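The charger stays on the counter

The kitchen at the Hollenstein house has a dark brown marble counter, patterned wallpaper behind it, and more things to plug in than anyone planned for when the wiring was done. Its owner, a bookkeeper by training and a tidier by temperament, agreed to talk about the counter on two conditions. We would leave her name out of it, and we would not touch the cables.

"People think I'm going to say something wise," she told me. "I'm going to say you should buy a power strip with a switch on it and then use the switch."

She has been writing a small household newsletter for 4 years. It goes out to 645 readers, most of whom, she suspects, signed up for the soup. The cable issue was the one that got them writing in. She had asked, in passing, how many chargers people kept in the kitchen, and her inbox did not recover until February.

"I got photographs," she said. "I got a diagram. Someone sent me a list of everything in a drawer, with the dead ones underlined. If they were underlined, they'd been tested, and if they'd been tested, why were they back in the drawer?"

Her own system, if it can be called that, began during the kitchen remodel. The contractors, Grarnden, had quoted her 2,594 dollars to move the outlets and add new ones along the wall. She read the quote standing up, went and sat down, and read it again.

"For that kind of money I want the toast to come out buttered," she said. "So I got a power strip. It's white, it has little blue panels, and it does the same job lying on the counter like a fish."

The strip comes with a hole for hanging it on a screw. She has owned the screw for a while. The cord is another matter. It is a good deal longer than the counter requires, so she keeps the extra in loops with a black tie, a habit she picked up in an office at Corkholm, where she worked above a stockroom and learned, she says, what happens to a cord that has been left to its own devices.

"Big loops," she said. "You don't fold it, you don't wind it around your elbow, and you don't tie it in a knot and call it character. Big lazy loops and one tie. And you leave enough free that you can pull the strip toward you without bringing the toaster along."

I asked about the adapter, a small teal block that seemed an odd choice for a woman who otherwise buys her chargers in white.

"I bought it because it's ugly," she said. "Well, it's cheerful. But I bought it so I could find it. White adapter, white cable, white strip, and you're patting the counter at six in the morning like you've lost your glasses."

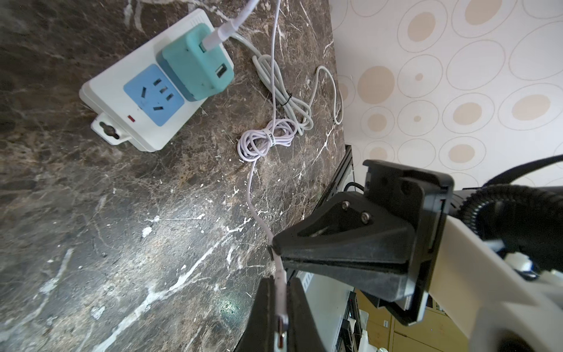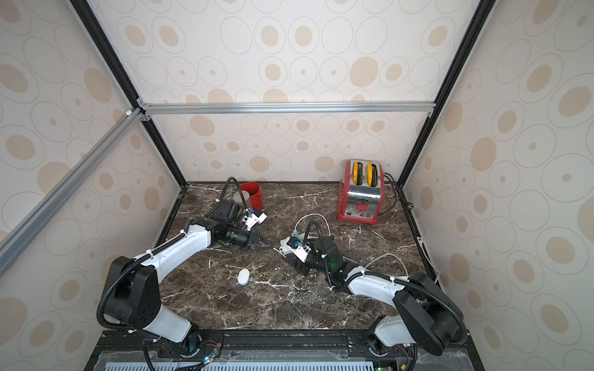
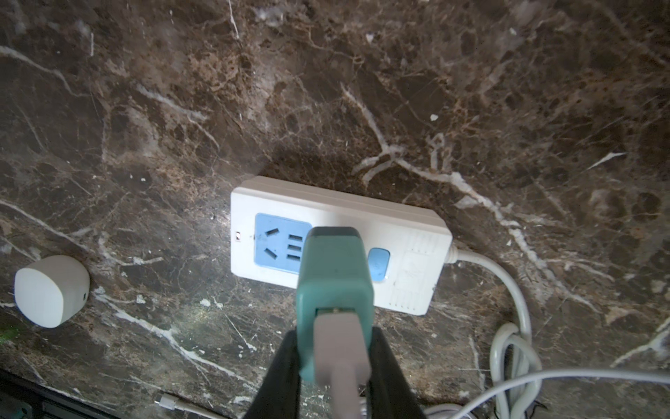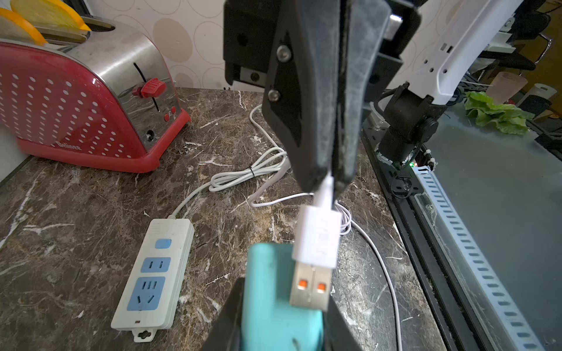 A cable should live with its adapter and never be parted from it, according to one reader's letter, which went on to propose labeling both ends and writing the month of purchase on the block in marker. The letter was signed Kadov and ran to three pages.

She read it to me over coffee with every sign of enjoyment. She doesn't agree with it. In her house the cable comes out of the adapter whenever it's wanted somewhere else, and the adapter comes out of the strip when the strip is wanted for something with an actual plug.

"A cable is two ends and some trouble in between," she said. "If you marry it to one block, you'll buy another cable by summer. Mine goes to the bedroom, it goes in my bag, it comes home. The block stays in the kitchen – that's the only rule, and I break it at Christmas."

Labels she will allow. She once left the paper one on a new cable, meaning to peel it off, and found it was the quickest way to tell that cable from the other thin white ones. She has not peeled one since. Her daughter considers this a sign of decline.

Then there is the question of what else gets to share a counter with electricity. Her answer is short: the toaster, and nothing with a spout. Cups go well away from the strip. Vegetables go on the other side of the sink. When company comes, everything gets pushed toward the wall and she puts a tray in front of it.

The newsletter's next subject was supposed to be dish towels. She has written 400 words on them and doesn't care for any of them, and the letters about chargers keep arriving. She showed me the latest, which asked whether it was all right to throw out a cable if you didn't know what it was for.

"I wrote back and said yes," she said. "Then I went and looked at my own drawer and closed it again."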